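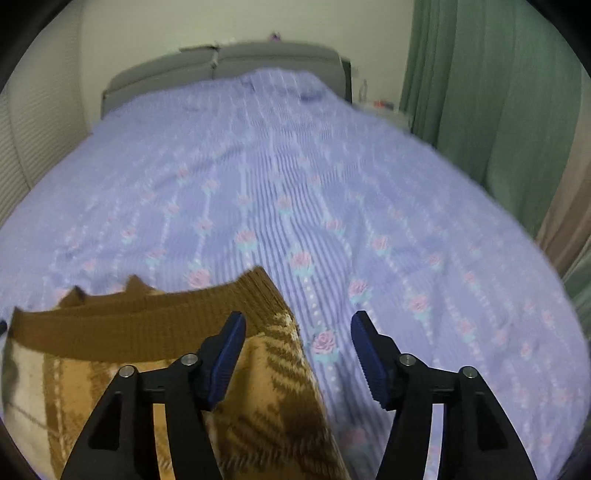 Rose-patterned bedspread, gray headboard.

Film > Interviews > Theresia Zwahlen

3 comments | 13 shares

Theresia Zwahlen has 13 minutes before her train and she'd like to spend them on the ending. Not the plot, the ending. Her second feature, Drindum, stops on a ferry ramp with the engine still running, and people have been writing to her since December.

"They want to know if he gets on. I tell them, I don't know, I went home after we shot it."

Quick background. Drindum was shot in Vuneck, a lake town with one bakery and, she says, very bad phone signal. A man comes back to sell his uncle's boat. Doesn't sell it. Eighty-eight minutes. First shown at the Jellenel festival, in the small room at the back of the library, where it got a second screening because the first one sold out. 400 seats? No. "God no. The big hall has 400. We had the other one."

She talks fast and eats while she talks. Cheese roll.

The budget came up before I asked. Strebel, the production company, had money for four weeks, then for three. She cut the wedding. "Everybody loved the wedding in the script. My mother loved it. But a wedding is forty people who need lunch." What's left of it is one line, the sister saying the band was late, and it's the line that got the laugh at Jellenel.

Does she miss it? "On bad days." 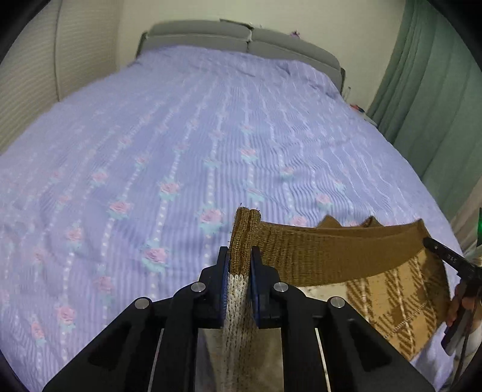
Brown knit with a tan geometric pattern.

We moved on to actors, or the lack of them. Only the lead had done a film before. The rest are from Vuneck or the next village over, and she rehearsed them in the evenings, after work, mostly without the script. She'd read a scene out loud once and then put it in her bag. "If they forgot a line it was usually a bad line." The ferryman really is the ferryman. He asked for a day off, got it, then spent it on set driving the ferry.

Sound was the headache. Wind off the lake all through the first week, and most of the dialog on the dock had to be done again in a parked van. She says you can hear it if you know. I didn't, and I've seen it twice.

On reviews: reads them all, pretends she dosen't. One called it slow. "It is slow. It's a boat."

The next one is in a city, indoors, a lot of talking. No title yet. The first draft had 3905 words of dialog in one kitchen scene and her editor sent it back with a line through page two onward. She's kept the kitchen. Shooting starts when Strebel says so, maybe spring, maybe not.

Train's up on the board. Last question, favorite film about water? She was already standing, coat half on, looking for for her ticket. "Ask me something easier," she said, and found it in the bag with the roll.

Drindum is at the Jellenel library room through the end of the month, evenings at 8.

Contact | Copyright Film Desk | Back to top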